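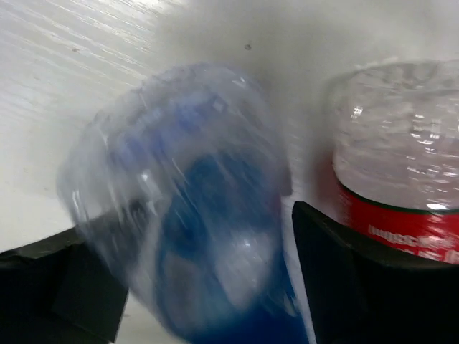
空塑料瓶扔进桶里之前，瓶盖要不要拧下来？

先拧开，把剩的水倒干净，瓶身压扁，再把盖子拧回去一起扔。压完拧紧，瓶子就不会慢慢鼓回原样，桶里能多装好些。你们那边的回收点如果明确写了瓶盖要分开收，就照那边的来，在旁边放个小盒子攒盖子就行。

这个问题是上次那篇擦水槽的文章下面留言问得最多的，我干脆把家里跟空瓶子打交道的一整套办法都写出来。先说好，我家喝瓶装水、喝汽水都不少（我知道，我知道，我也在戒），夏天尤其厉害，从前桌上、窗台上、床头、洗衣机顶上到处站着瓶子，有的空了，有的剩一口，谁也不敢认领。后来一点一点改，改到现在，家里基本看不到游荡的瓶子了。方法都很土，没有一样要花大钱的，挑着看就好。

先给瓶子找个近的地方

我以前犯的毛病是把回收桶放在阳台最里头。理由听着挺正当：难看，占地方，离厨房远点没味儿。结果呢，喝完水的人坐在书桌前，看看阳台，看看手里的瓶子，瓶子就留在桌上了。我自己也这样，真怪不了别人。

所以第一件事就是把桶挪到人手边。书桌底下一只，厨房料理台侧面一只，够了。卧室我没放，因为一放就有人往里扔纸巾，纸巾和瓶子混在一起特别烦。卧室的瓶子早上起来顺手带出来，养成习惯也就几天的事。

桶的位置我试过好几回。放在椅子背后不行，得转身，转身就懒得扔；放在桌子正下方也不行，脚老踢到，一踢就滚出来一个瓶子，哐啷哐啷的。最后放在桌腿外侧，伸手下去正好是桶口，不用看都能扔进去。你可以坐在平时坐的位置，手自然垂下去，指尖在哪儿，桶口就在哪儿，照着这个摆，比看什么收纳图都准。

厨房那只我放得高一点，垫了个旧的矮凳。个子高的人弯腰弯少了，扔得也勤快。家里有小孩的别垫，够不着就又乱扔了，而且容易被拽倒。

选桶，我看这几样

桶口要大。这条我放在最前面，别的都能凑合，口小了真不行。我买过一只带翻盖的，牌子叫 Brutstead，样子特别秀气，摆在那里客人都夸，可是一升半的瓶子横竖塞不进去，每次都得先掀盖再找角度，塞完盖子还合不上。用了没多久就改去装棉签和化妆棉了，倒是挺合适。

桶身高度要能让瓶子斜着躺下。太浅的桶，瓶子竖着插进去，头露在外面，两三个就满了，碰一下还会倒出来。斜着躺是瓶子在桶里最舒服的姿势，头靠一边，底靠一边，后面的顺着往上叠。

再一个是透气。瓶子里多少会残留一点水，全封闭的塑料桶闷上几天，打开有一股说不上来的甜馊味。网面的好很多。不过全网面的也有缺点，底下一漏水，地板上一圈印子，我家木地板就吃过这个亏。我后来找的是上半截带孔、下半截实心的那种，气从上面走，水留在底下，擦一擦就好。

颜色我选灰的。白的显脏，黑的显灰，灰的什么都不显，很适合我这种人。

材质看你自己喜欢。金属的分量足，不容易翻，缺点是底边会刮地，我在底下贴了几片家具脚垫（毛毡那种，文具店就有），推起来也没声音了。塑料的轻，可以整个拿去冲洗，放在容易磕碰的地方也不心疼。布的我不推荐，湿一次就有味道，晾又晾不透。

桶里套不套袋子

我书桌边那只不套。纯放瓶子和干净包装的桶，套了袋子反而麻烦，瓶底一戳就滑下去一截，袋口缩进桶里，还得伸手捞出来。不套袋子就直接端着整只桶去倒，倒完拿湿抹布沿内壁转一圈，半分钟的事。

厨房那只套，因为厨房总有人手滑，把酱油瓶、油瓶也丢进去。套袋子的时候我有个小窍门：先把袋子整个翻过来罩在桶口外面，再把底往里一推，袋子就服服帖帖地贴着壁下去了，中间不会鼓一大包空气。如果还是鼓，就用手掌贴着壁往下压一圈，让气从边上出来。

还有，备用的袋子就垫在桶底，叠成小方块放几个，上面再套正在用的那个。拎走一袋，底下就是新的，省得跑去柜子里翻。这个办法是我在网上跟 Maëlle Lavoie 学的，她的阳台整理帖子我追了很久，别的我没学会，这条一用就回不去了。

喝剩一口的怎么办

每个家里都有喝剩一口的瓶子。扔吧，有水；喝吧，不知道是谁的、放了几天。我家现在的规矩是晚上刷牙之前看一眼，桌上还有没认领的，白水统统倒进浇花壶，汽水倒进水槽，瓶子归桶。

白水浇花没问题，绿萝、吊兰都不挑。汽水千万别浇，有糖，土面上会招小飞虫，我试过（别问），那盆薄荷后来换了三次土才清静。茶水也少浇，盆面容易发霉。

想少一点认错瓶子的事，就在瓶盖上做记号。我用的是普通油性笔，一人画一个图案，我画圈，他画叉，来客人了就写个字。有人喜欢在标签上写，我觉得不好使，标签表面滑，手一握就花了，而且瓶子转过去就看不见。盖子在最顶上，低头就能看到。也可以套橡皮筋，不同颜色的，冬天手干的时候还防滑，一举两得。

如果家里两个人喝不同牌子，那就更省事了，看标签颜色就知道。我家一个爱喝红标签的，一个爱喝蓝标签的，隔着桌子都分得清，这算是口味不合的一点好处吧！

冲不冲，冲到什么程度

矿泉水瓶我不冲，倒干净就行。装过汽水、果汁、奶茶的一定要冲，接一点点水，盖上盖，上下晃几下，倒掉，完事。不用冲到能再喝水的程度，不黏手就可以。要是攒着洗碗水，就用最后那遍清水来晃，不必专门开龙头。

牛奶和酸奶瓶要当天冲。奶干在瓶壁上特别难弄，隔夜就有酸味，招来的虫子还不光顾瓶子，连旁边的水果也一起祸害。要是真忘了，接半瓶温水（别用滚开的，塑料瓶一烫就缩，缩得歪歪扭扭，还可能把手烫着），滴一滴洗洁精，放那儿泡着，过一会儿再晃。

油瓶最烦。我的办法是先倒扣在漏斗上，架在碗里，让它自己慢慢滴，一晚上能滴出炒一个菜的油来。滴完往里撕一点厨房纸，加一勺面粉，盖好使劲摇，面粉会把油裹住，然后倒出来扔进厨余垃圾。剩下的再用热一点的洗碗水晃一遍。做到这一步就够了，再往下就是跟自己过不去。

冲完的瓶子倒扣控水。我以前直接扔进桶，桶底老是积一层水，后来在沥水架边上留了个空当，瓶子口朝下插着，下次路过厨房再带走。别留太大的空当，不然又变成瓶子集合地了。

压瓶子的几种手法

压扁这件事，全家人的手法都不一样，我看了挺久，下面几种最好用。

拧毛巾法：盖子打开，两手一上一下握住，像拧毛巾一样反方向拧。薄瓶子特别适合，拧成一根麻花，趁着没弹回来赶紧把盖子拧上。小孩最喜欢这个，声音很解压。

对折法：先在瓶身中间捏一道凹痕，从凹的地方往下折，瓶底和瓶口碰头。适合一升以上的大瓶，折完个头小一半，就是边角有点尖，放进袋子里小心戳破。

脚踩法：放倒，盖子松开一圈，脚跟从瓶底往瓶口方向踩，把气赶出去。硬瓶子只能这样对付。切记盖子要松开！拧得死死的去踩，盖子会飞出来，我家厨房柜门上现在还有个小坑。也别光脚，别穿拖鞋底太薄的，瓶底那几个凸起硌得人想骂街。

擀面杖法：手劲小的人可以试试。瓶子放倒，盖子松开，擀面杖从底部往瓶口推。听着好笑，我婆婆就一直这么干，压得比我平整多了。擀面杖单独备一根旧的，别拿擀饺子皮的那根。

押金瓶就别压了。有些地方的回收机要扫瓶身上的码，一压皱，机器读不出来给你吐出来，你站在那儿一个个往回抻，后面还排着队，很窘的。这种瓶子我单独用一个布兜装，盖子拧好，标签留着，原样送去。

标签要不要撕

看当地的要求。我们小区回收点的牌子上没写，我就不撕。家里有闲着没事的人想撕就撕，撕下来的塑料膜别乱丢，粘得到处都是。

真要撕的话，找那条有重叠的接缝，从接缝翘起来的角开始。翘不起来就用指甲沿着接缝来回刮两下，或者在那儿浇一点热水，胶软了一拉就下来。有的标签是一圈套上去的，没有胶，底边有一排小孔，那是给你撕的线，顺着撕就好。我用剪刀尖挑过，滑了一下戳到手，现在改用拆信刀，钝一点，安全。

瓶子要拿来再用的话，残胶用食用油擦，倒一点在纸巾上，敷一会儿，胶就能搓成小条下来，再拿洗洁精洗掉油。橡皮擦也可以，干擦，适合胶不多的。风油精我也用过，效果好，就是整个厨房一股味道，吃饭的时候有点出戏。

桌面收瓶子的顺序

我收桌子有个固定的次序，先收瓶子，再收纸，最后擦。瓶子最高、最容易碰倒，它们一走，桌面立刻空出一大块，人也有劲接着收了。先擦再收的人（我妹妹就是）往往擦到一半要把瓶子挪来挪去，挪着挪着就把剩的水洒了。

站着的先拿，躺着的后拿。站着的万一碰倒会滚，一滚就掉地上，还会带倒别的。躺着的反正已经躺着了。拿的时候捏瓶颈，别抓瓶身，薄瓶子一抓就瘪，没盖紧的话水从口里喷出来，喷你一袖子。盖子朝着自己还是朝外倒无所谓，倒之前摸一下紧不紧就是了。

桶放在你要收的那一侧，离瓶子近一点，别隔着桌子投篮。投篮的下场我就不细说了，总之最后还是得弯腰去捡。我一般把桶直接端上桌（桌面脏的话先垫张旧报纸），瓶子一拿一放，胳膊都不用伸直，收完再端下去。桶底要是刚在地上拖过，端上来之前用抹布抹一下。

瓶子进桶的时候让它斜着躺，底朝下靠着一边，下一个顺着同样的方向放。要是先前扔的零碎东西占着底，就拿瓶子压在上头，轻的东西也不会飘出来。 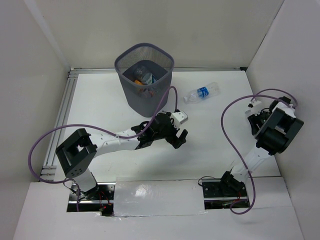
桶里混进了别的东西

这个避免不了，我家桶里什么都出现过，糖纸、便利贴、一只袜子。我的原则是倒桶的时候再分，平时不管。平时盯着管，扔的人嫌烦，管的人也嫌烦，最后又回到瓶子满桌的日子。

分的时候在地上铺一张大的旧床单，把桶整个倒上去，瓶子一堆、纸一堆、其余一堆，床单四角一拎，剩的碎屑都兜在里面，抖进垃圾袋就好。比戴着手套伸进桶里掏舒服太多。

食品包装袋我会先折成小三角再扔，就是竖着对折，再对折，从一头开始一角一角往上叠，最后把尾巴塞进缝里。这样不会弹开，也不会飞。吃完零食顺手叠一个，手上有个事干，还能少吃一包。

电池、灯泡、药片不可以进这只桶，这个我在家里是会发火的。电池单独有个铁盒，搁在玄关抽屉里，满了带去交。

多久倒一次

按桶走，不按日子走。瓶子露出桶口就倒，没露就不倒。我从前定过倒桶的日子，一次没赶上就全乱了，到了日子桶里又常常只有一点点东西，还白跑一趟。

夏天我会勤一点，尤其有果汁瓶的时候，不等满就走。十月以后天凉了，放久一点也没事，人也喝得少了，桶常常半空着。

倒完顺手做两件事：看一眼桶底有没有水，闻一闻。有水擦掉，有味道就撒一小撮小苏打，下回倒的时候一起磕出来。我试过放茶叶渣、放咖啡渣，都行，缺点是潮了会长毛，得记着换。小苏打最省心。

洗桶的小办法

网面和带孔的桶最怕积灰，孔里一圈灰絮，抹布擦不进去，越擦越往里塞。用旧牙刷干刷，先干刷！把灰刷松了再碰水。我第一次是直接拿花洒冲的，灰变成泥，卡在孔里，拿牙签挑了一下午，腰都直不起来。

干刷完，用吸尘器的小扁嘴从外往里吸一遍，再用湿布裹着手指抹。边框那一圈容易摸出黏黏的手印，蘸一点洗洁精就掉。金属桶洗完马上拿干布擦，立在通风的地方，接缝里如果留了水会起锈点。已经起了的，用揉成团的锡纸蘸点白醋轻轻蹭，蹭完冲净擦干，掉漆的地方补一层透明指甲油。

桶身上粘了标签胶、糖浆的，拿热毛巾敷一会儿再擦，别用钢丝球，划出印子以后更容易藏脏。

几样花得值和不值的

我翻了翻记账本，跟瓶子有关的东西零零碎碎也买过几样。值的是一副厚一点的胶手套，39 块，分拣、洗桶都用它，到现在没破。还有一辆折叠小拖车，在 Skultulari 买的，253 块，下楼交瓶子、买米、搬花盆都靠它，轮子大，过门槛不颠。

不值的是一台墙上装的压瓶器，395 块，现在想起来还肉疼。压易拉罐是真好用，一拉一个饼，可塑料瓶比它的槽长，放不进去，得先用手折一下，都用手折了还要它做什么呢。它后来去了我朋友 Priit Koppel 的车库，他喝罐装的多，两边都高兴。

还有一种分成好几格的大回收柜，网上卖得很火，我在朋友家见过，挺漂亮，要是你家厨房大就考虑一下。我家放不下，而且格子越多越容易放错，我宁可少分两格，最后倒的时候再费点工夫。

空瓶子留几个，别多留

空瓶子能做的事不少，但是一定要给自己定个上限。我的上限就是水槽下面那个小塑料篮，篮子满了，来一个新的就得走一个旧的。不定上限的话，你会发现每只瓶子都长得很有用。

我常留的是这些：

身子直、口大的，剪开当漏斗，灌米、灌洗衣液都好使。剪口用打火机快速燎一下边（手离远点，开窗），或者贴一圈胶带，不然割手。

一升半的，装水冻起来，夏天买菜放保温袋里当冰块。装到肩膀那儿就停，别灌满，水结冰会胀，瓶子裂了满冰箱都是冰碴子。用旧了瓶底鼓出来就换掉。

瓶盖打几个小孔的，当浇花喷头。用图钉在火上烤热了扎，一下就穿。孔少扎几个，水流慢一点，土不会冲出坑来。

矮胖的，横着剖开放抽屉里，分隔橡皮筋、夹子、充电线。剖的时候先拿油性笔画线，沿着线剪，用美工刀容易跑偏，透明的瓶子又看不清刀在哪儿，我是吃过亏的。

长途出门前两天，装满水，盖子上扎个针眼，倒插在花盆土里，能顶一阵子。事先在家试一晚上，看看漏得快还是慢，有的土松，一晚上就漏光了。

不建议拿来反复装喝的水，尤其装过甜东西的，瓶颈那几道螺纹洗不干净。也别装洗洁精、漂白水这一类放在厨房台面上，透明瓶子看着跟水一模一样，万一谁口渴抓起来就喝，太危险了。非要装，撕掉原来的标签，用大字写清楚，放到高处，小孩够不着的地方。

聚会之后怎么收

家里来人吃饭，瓶子一下子多出来，平时那两只桶肯定不够。我会提前在饮料旁边摆一只敞口的大纸箱，开口朝上，里面先放一个空瓶子。就是得先放一个！空纸箱摆在那儿，客人不知道是干什么的，有一个瓶子在里面，大家自然就跟着放。比贴纸条管用，贴纸条总觉得像在单位。

饮料拿大瓶的，2000 毫升那种，再给每人一个杯子，剩的瓶子就少得多。杯子上也做个记号，便签、小夹子都行。大瓶子没喝完的话，拧紧了放冰箱，第二天再喝（汽不会剩很多，拿来做可乐鸡翅正好，炖肉也行）。

散了以后我不当晚全弄完，只做一件事：把剩着液体的瓶子全部倒空。空瓶子放一夜没关系，有液体的会招虫，还会被猫打翻。第二天早上再冲、再压、再拎下楼，心情也好些。

怎么让家里人跟着做

我贴过纸条，没用。念叨过，更没用。后来有用的只有两样，桶近，口大。真的，前面写了那么多，这两样做到了，瓶子自己就进桶了。

小孩那边可以给他一个活儿，比如专管压瓶子，或者专管收盖子。我外甥女管盖子，攒了一大罐，按颜色分，说要拼一幅画，拼到现在还只有一个角，但盖子再也没有掉在沙发缝里。你别去催画的事。

老人舍不得扔的，别硬来。给一个专门的袋子，满了陪着一起送去卖，卖的钱归他。我家的老人卖完就去买葱，回来心情特别好，家里也清爽。

还有人问过我车里的瓶子怎么办。车门边挂个小布袋，下车带走，到家门口倒进桶里，布袋别在钥匙串上就不会忘了带回去。夏天车里的瓶子不管空的满的都别留，满的我嫌晒过的水有味，空的会滚到脚底下，那个更要紧，一定捡起来。

书包里的呢，回家先掏书包再脱外套，顺序固定下来就好。我自己的包里去年翻出过一个，放了多久不敢想，盖子一开，我整个人往后跳了一步。

留言里还有人想看冰箱门上那些瓶瓶罐罐怎么排，我正在弄，我家冰箱门现在有三瓶开了封的番茄酱，等我把它们吃完再写。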